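Zwei Arme an der Küchenzeile - Hinweise zu Aufbau und Betrieb

Stand: 26. Oktober 2024

Die Grundplatten gehören auf einen Untergrund, der nicht nachgibt. Auf dünnen Arbeitsplatten verteilt eine Unterlage aus Multiplex die Last. Schrauben nach den ersten Betriebsstunden nachziehen, danach einmal im Monat. Kabel mit Klettband am Arm führen und an jedem Gelenk eine Schlaufe lassen. Kabelbinder scheuern die Isolierung durch.

Den Nullpunkt für die Arbeitshöhe nicht an der Arbeitsplatte abnehmen, sondern an der Fläche, auf der gegriffen wird. Ein Schneidbrett auf einem Untergestell liegt deutlich höher, und der Wert muss nach jedem Umstellen neu eingelernt werden. Vsevolod Moroz speichert dafür in der Steuerung von Folura je Aufbau ein eigenes Profil.

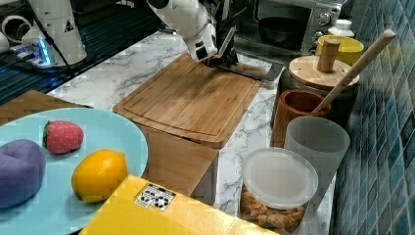

Anfahrt immer senkrecht, die letzten Zentimeter mit reduzierter Geschwindigkeit. Die Saftrille eines Bretts verfälscht die Höhenmessung, daher in der Brettmitte antasten. Glänzende Fliesen und durchsichtige Dosen liefern bei Tiefenkameras Fehlstellen - ein Streifen mattes Klebeband auf dem Deckel genügt meist.

Für Greifversuche eignen sich weiche Spielzeuglebensmittel. Sie verzeihen zu hohe Schließkraft und rollen kaum. Harte Teile erst verwenden, wenn die Kraftbegrenzung eingestellt ist.

Fingerbeläge: Silikon, 2 mm, mit Kontaktkleber. Bei uns hielt der erste Satz 1.751 Zyklen, der zweite 2.686. Wir wechseln inzwischen fest nach 1.000. Kleberreste mit Isopropanol entfernen, kein Aceton auf lackierten Teilen.

Der Not-Halt muss erreichbar sein, ohne in den Schwenkbereich zu greifen. Backofen und Herd bleiben während des Betriebs aus. Korrekturen bitte an Shuzhen Han.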